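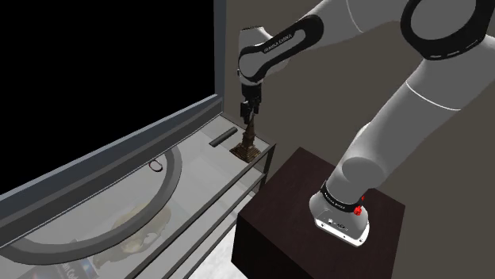 Toshio Kuroda holds that a simulated trial should be written up to the same standard as a trial on the floor, and that a laboratory unwilling to do this should leave its simulated results out of the safety file altogether.

Chapter 7
Simulated Trials and the Written Record

7.1 Scope of the chapter

Chapters 5 and 6 dealt with the risk assessment of a physical cell: its limits, its hazards and the measures taken to reduce them. This chapter deals with work done before the cell exists, or beside it, in a rendered and computed model. It sets out what a simulated trial may be used to support, what must be written down, and how the model is to be kept under control while it is in use.

The rules given here are house rules of the kind that a site adopts alongside the published standards. They do not replace any standard. Where a published standard or a national regulation sets a stricter requirement, the stricter requirement applies.

The chapter assumes a single arm with a two-fingered or similar gripper, handling small rigid objects on a fixed surface. Mobile bases are treated in Chapter 9. Deformable objects are outside the scope of this volume.

7.2 Terms

In this chapter the following terms are used.

Model: the complete set of files from which a trial is computed, including the arm, the gripper, the surroundings, the objects and the contact settings.

Layout: the positions of the fixed items in the model. The base of the arm, the item on which the base is mounted and the work surface all belong to the layout.

Working object: an object that the task requires the arm to approach, touch or move.

Standing object: any other object within the model that is free to move or that the arm could reach.

Background item: an item that is drawn but that takes no part in the contact calculation.

Trial: one run of one task from a stated starting condition to a stated end condition.

Release: a numbered version of the model that has been checked and closed to changes.

The distinction between a standing object and a background item cannot be made by looking. A rendered television may be a solid body in the contact calculation, a simple box standing in for the drawn shape, or nothing at all. The record shall say which.

7.3 What a simulated trial can support

A simulated trial can support three kinds of statement in a risk assessment.

The first is a statement about reach. If the model of the arm has the correct link lengths and joint limits, the volume that the arm can enter may be computed and compared with the layout. This is the most reliable use of simulation and should be carried out for every cell.

The second is a statement about path. The trial shows where each link went during the run. This is useful for finding places where the elbow or the forearm passes close to a fixed item, which are easily missed when attention is on the gripper. In Figure 7.1 the arm stands on a dark wooden pedestal beside a glass-topped stand, and a very large television takes up much of the space on the other side. A path review of such a layout has to cover the whole arm against the television and the stand, as well as the fingers against the tower figurine.

The third is a statement about sequence: that the control program calls its steps in the intended order, and that it stops where it is meant to stop when a step fails.

A simulated trial cannot on its own support a statement about contact force on a person, about stopping distance, or about the behaviour of a safety-rated function. These shall be established on the physical equipment by measurement. A figure for force taken from a contact calculation depends on stiffness and damping values that have usually been chosen to keep the calculation stable. It may be recorded, but it shall be marked as unsuitable for comparison with any limit.

7.4 Images as evidence

Still images from a simulation are often placed in a report. They are helpful to the reader, and they are weak evidence. An image fixes one instant from one point of view. It does not show whether two bodies are touching.

Figure 7.1 may be used to illustrate the point. The black gripper points straight down at the figurine, and its fingers overlap the tip of the spire as seen from this angle. The image alone does not settle whether the fingers hold the spire, rest against it or stand clear of it in depth. A report that needs to claim a grasp shall cite the contact record for the same time step.

The following rules apply to images in a safety file.

(a) Each image shall carry the release number of the model, the trial number and the simulated time.

(b) Each image shall be labelled as rendered. This applies even where the rendering is plain enough that a reader would be unlikely to mistake it for a photograph.

(c) Where the purpose of an image is to show clearance, at least 2 views shall be given, from directions that are well separated.

(d) Parts of the arm that lie outside the view shall not be described in the caption.

(e) Lettering on a modelled arm shall not be taken as proof of the type of arm modelled. The type, and the source of its geometry and joint data, shall be given in the model description.

7.5 Transparent and layered surfaces

Glass calls for separate treatment. In a rendered model it is drawn as a see-through body, so that items below the surface show through it. The stand in Figure 7.1 has objects visible under its top. A reader of the image, or a vision system fed by it, may take such an object to be within reach of the gripper from above.

For each transparent surface the model description shall state:

the height of the upper face and the thickness of the sheet;

whether the sheet is solid in the contact calculation;

whether the simulated depth sensor, if one is used, returns the upper face, the first opaque body below it, or no value.

The last item is often left out. Real depth sensors give poor or missing values on glass, while many simulated sensors return a clean surface at the correct height. A program tested only against the clean surface has not been tested for this condition. The trial plan shall include runs in which depth values over the glass are removed or displaced.

7.6 Control of the model

A model under active use tends to change. Objects are moved to make a task easier to run, friction is raised to stop slipping, and a mounting is lowered so that the arm reaches. Each change may be reasonable. Unless it is recorded, the trials before it and after it are no longer trials of the same thing.

The Jullura worked case, which runs through the remainder of this chapter, shows the effect. The Jullura task set was run on a model maintained jointly by Gridard and Ziston. It consisted of 1172 trials. On review, 267 of these were found to have been run after the height of the work surface had been altered, with no new release number issued. The control program had not changed. The trials were withdrawn from the safety file and run again on a closed release.

The following rules are drawn from that review.

(a) No trial shall be entered in a safety file unless it was run on a release.

(b) A release shall be closed by a person other than the one who made the last change to it.

(c) A change to the layout, to any contact setting or to the mass of a working object shall require a new release. A change of colour or surface finish shall require a new release where any camera input is used by the control program.

(d) Trials that failed shall be kept with those that succeeded, under the same numbering.

(e) Where a trial is stopped by hand, the reason shall be entered before the next trial is started.

7.7 Standing objects

A model prepared for one task frequently contains objects left from another. Their presence is acceptable and may be useful, as a bare surface makes an easy test. They shall nevertheless be listed. The list shall give, for each standing object, its starting position, whether it is free to move, and whether contact with it ends the trial.

The Ueda form, reproduced in Appendix C, provides a table for this purpose. Its second column asks what the control program is expected to do if the standing object is struck. "Nothing" is a permitted entry, and shall be written out in full. A blank cell is treated as an incomplete record, and the form is returned to the person who signed it.

Objects lying close to a working object shall be entered first. An object is taken to be close if the open gripper, centred on the working object at any permitted approach angle, would overlap it. For these objects the trial plan shall include at least one run in which the standing object is displaced towards the working object by the full positioning error of the cell.

7.8 Preparing the model description

The model description is written before the first trial and is bound into the safety file ahead of the results. Work through the layout first, then the arm and gripper, then the objects. Begin at the floor. State what the base of the arm is mounted on and whether that item is fixed in the calculation, as a mounting treated as immovable will hide any rocking or sliding that the real one would show.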